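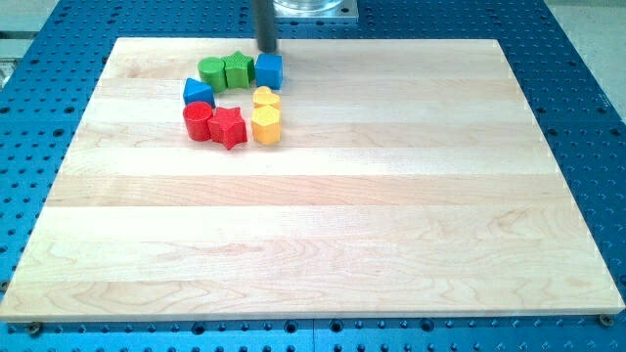 FOR IMMEDIATE RELEASE

Harnier opens up its teaching kit: show the arm the job, then let it have a go

December 10, 2019 - Hi, I'm Mawar Nugroho, and I run the teaching side at Harnier. I've been asked to write our announcement this time, so you're getting it in my words, for better or worse. The short version: starting today, anyone with a supported tabletop arm can order Clurkis, our kit for teaching a robot a task by steering it through the task yourself. No code, no waypoint lists, no three-day course. You push the blocks, the arm records what you did, and a model learns from it.

We've been running Clurkis with a small group of early users since July, and I can't tell you how happy I am to finally talk about it in public!

So what's in it? You get a hand controller, a recording box, a rod tip for pushing work, a maple board that bolts down to a standard perforated table, and a set of eight colored shape blocks. Yes, the kind of blocks you'd find in a playroom. We tried fancier things (I have a drawer full of machined aluminum pucks if anybody wants them) and kept coming back to the plastic ones. A star pushed on one of its points swings around. A cylinder wants to slip off the side of the rod. A cube mostly behaves until you catch it near a corner. If you're trying to teach an arm about contact, that's a pretty good afternoon's lesson for the price of a toy.

The blocks come in four colors, two of each: a green cylinder and a green star, a blue cube and a blue triangle, a red cylinder and a red star, a yellow heart and a yellow hexagon. That lets you give instructions the way people really talk. "Push the red star over to the hexagon." "Make some room in the middle." "Get the heart away from the cube." The person steering hears the instruction, does it, and the box saves the motion and the words together.

There are two ways to teach. In hand mode you hold the arm by the wrist and walk it through the push. It's the one everybody reaches for first, and it's great for getting a feel for how hard is too hard. In remote mode you stand back and steer the rod with the controller while the arm does its own moving. I'm a remote person myself. Your arm isn't in the camera's way, and what gets recorded is much closer to what the robot will see later when it's working alone. You can mix both in one project, and the software keeps them sorted.

A few things we changed because early users (loudly) asked us to:

The rod tip now stops at a set height above the board, so you can't grind it into the wood. Our first boards looked like somebody had been ice skating on them.

You can throw away a bad run with one button on the controller. Before, you had to walk over to the computer, find the run, and mark it. People didn't, and then they wondered why their robot had picked up a strange little wiggle.

Sessions now remind you to take a break after 12 minutes. Steering well takes more out of you than you'd think, and tired demonstrations are sloppy ones. You can switch the reminder off. Please don't, though.

The starter project asks for 300 demonstrations, split up over a few short sittings. That sounds like a lot until you've done it. Most pushes are quick, and once you're in the groove you stop thinking about your thumbs altogether. The setup guide has a suggested order: start with single pushes across open board, then go on to pulling a cluster apart, and save the tight gaps between blocks for last. Start the blocks somewhere different each time. If every run begins with the same layout, the model will get very good at that one layout and be lost the minute a block sits somewhere else.

I also want to be fair about what Clurkis can't do yet. It's for flat pushing work. It won't teach picking up or stacking, and it has a hard time when a block ends up behind another one from the camera's side. We're working on that with a second camera mount, and I'll write again when I have something to show.

Bart Dewulf, who built the controller software, wanted a quote in here, and I promised him one. "I wanted the rod to go where your hand thinks it's going," he says. "If there's a lag, people start correcting for the lag, and then you've taught the robot to correct for a lag it doesn't have. We spent most of the year on that one problem." He did, too. I sat next to him for it.

Clurkis works with both of the Nuvia tabletop arms and with the Rizk R-series out of the box. If you've got something else on your table, write to us before you order and we'll tell you straight whether it'll work. Orders placed this month ship in January. Schools and teaching labs can borrow a kit for 2 weeks before deciding, and all you pay for is the return shipping.

We're also holding an open afternoon at our workshop in the new year, with a table set up so visitors can try both modes. Space is tight, so we're keeping it to 12 people. Reporters are very welcome, and so are kids who can sit still near a robot (grownups too, same rule).

About Harnier
Harnier makes tools for teaching robots by demonstration. We sell to research labs, schools, and small shops that would like their arms to learn a job without hiring a programmer for it.

Press contact
Mawar Nugroho, Harnier
Loan kits and interviews on request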